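我在家开了个小小的酸面包团购群,叫 Stastari,每周烤一回,邻居们下单来拿。群里问来问去总是那几样,我索性写在一页里,以后谁问我就甩链接啦(不是嫌烦,是揉着面真的没手打字!)。

## 怎么下单?

群里接龙就行,写清楚要哪款、要几个。周三晚上截止,周五我开始养种、和面,周六上午出炉。截止以后再喊我,我多半会心软,可面团已经分好了,心软也变不出面包来。

## 你家的面包为什么是酸的?

因为用的是天然酵种,没加商业酵母。面团要在冰箱里慢慢发,酸味就是这么来的。夏天会酸一点,冬天柔和一点,我自己偏爱冬天的。要是你完全不吃酸,先试核桃蜂蜜那款,甜味会把酸压下去不少。

## 买回去怎么放?

当天吃不完就切片冷冻,别放冷藏,冷藏最容易让面包变干变硬。切口朝下扣在案板上,放一晚没问题。天热的时候我会劝大家当晚就冻起来。

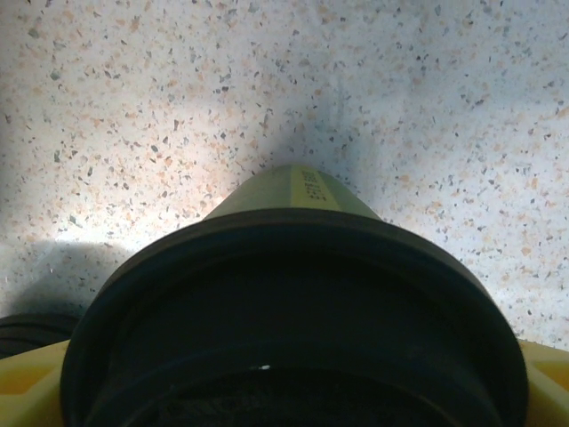 Sekar Gunawan 倒是觉得切片冷冻太占地方,她说自己是整个对半切开,一半现吃,一半裹两层保鲜袋冻着,要吃的前一晚拿出来回温,早上再进烤箱,皮照样脆。我后来也试过,可行,就是得记得提前拿(我老忘)。

## 冻过的怎么复热?

切片的直接进吐司机,不用解冻。没有吐司机就用平底锅,小火,盖上盖子烘一会儿再翻面。微波炉嘛……能热是能热,吃起来像橡皮,你们别告诉我就好。

整块的请先喷点水,再进预热好的烤箱。喷水别舍不得,外皮能不能重新脆起来全看这一下。

## 可以送货吗?

目前只能自取。Florkemdale 那边的几位朋友可以拼单,Irfan Wibisono 每周六会开车过来,顺路能帮忙带,你们自己跟他约时间,别让他在楼下干等。自取的话麻烦自己带个袋子,面包刚出炉时热气大,袋口千万敞着,闷住了皮就软了。
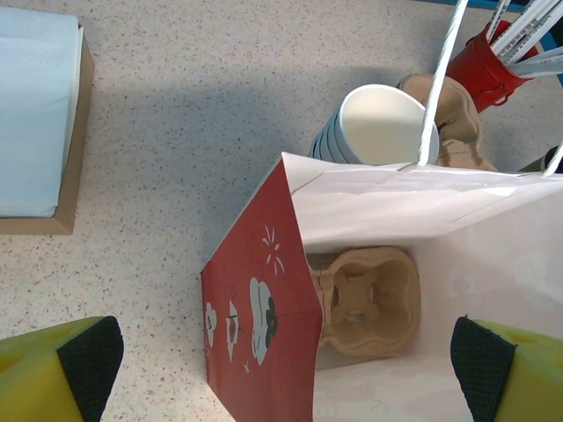 来得太早的话,面包还在晾,我是不肯切的。刚出炉就下刀,里面会黏成一团,刀上全是面糊,看着心疼。等它凉透再切,组织才漂亮,味道也更出得来。

## 酵种可以分我一点吗?

当然可以!给你 50 克,装你自己带来的玻璃罐里。回家喂等量的面粉和水,放在不晒太阳的地方,长到 2 倍高就能用了。头几次长得慢别慌,换了地方、换了面粉,它要适应。我的这罐最早是 Marlina Rahman 分给我的,中间差点被我养死过,饿了它好多天,连喂几顿又活过来了。

## 全麦款会不会很硬?

皮是硬的,里面不硬。全麦粉吸水多,我水量给得比较大,所以切开是湿润的。牙口不好的长辈可以选吐司款,或者请我少烤一会儿,接龙时备注一声。 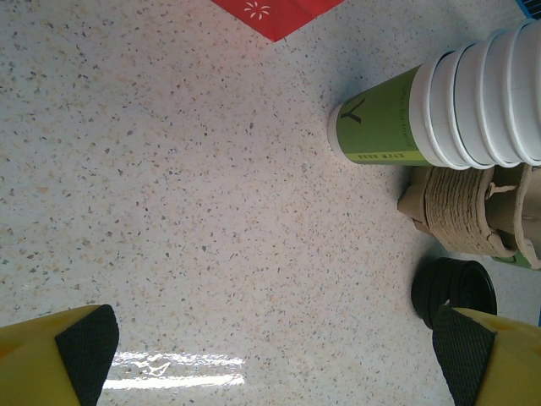 **面包里有牛奶和鸡蛋吗?**

乡村款和全麦款都没有,只有面粉、水、盐和酵种。吐司款加了牛奶和黄油,核桃蜂蜜款有坚果和蜂蜜。所有面包都在同一个厨房里做,过敏严重的朋友请先私信我,咱们聊清楚再下单。

## 会开课教吗?

有人催了很久了,我还在琢磨。厨房小,站三个人就转不开身。真要开的话会先在群里说,Anisa Yusof 已经给自己占了一个位子,其他人到时候再报。

## 九月有什么新口味?

在试黑芝麻的,第一炉芝麻放太多,苦了。改完方子再让大家尝,先别急着接龙哈。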